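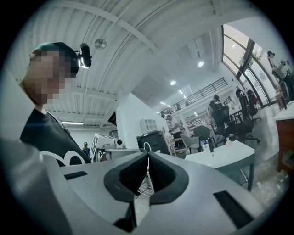 Floor and wire rack, on the day of the check

Tustaro Riding Yard - stable and arena inspection
Checked by: Lamduan Phromma
Date: Apr 17, 2019

1. Arena fence, long side: OK. One rail was changed in January and it is still firm.
2. Arena surface: Needs work. Too deep at letter K, please harrow before the dressage lesson.
3. Stable doors, lower bolts: OK, except Klinhom's door. He can open it with his nose, so please use the clip also.
4. Girths and stirrup leathers: One leather has cracks near hole 69 on the tag list. Do not ride with it.
5. Helmets: OK. Kamol must write the buying year inside each one.
6. Mounting block: Moves a little on the left foot.
7. Fire extinguisher: Pressure OK, label is missing.
8. Horse trailer: Not checked - Alistair Yule had it at the show.

Points 2 and 4 to be finished before Maden is ridden again.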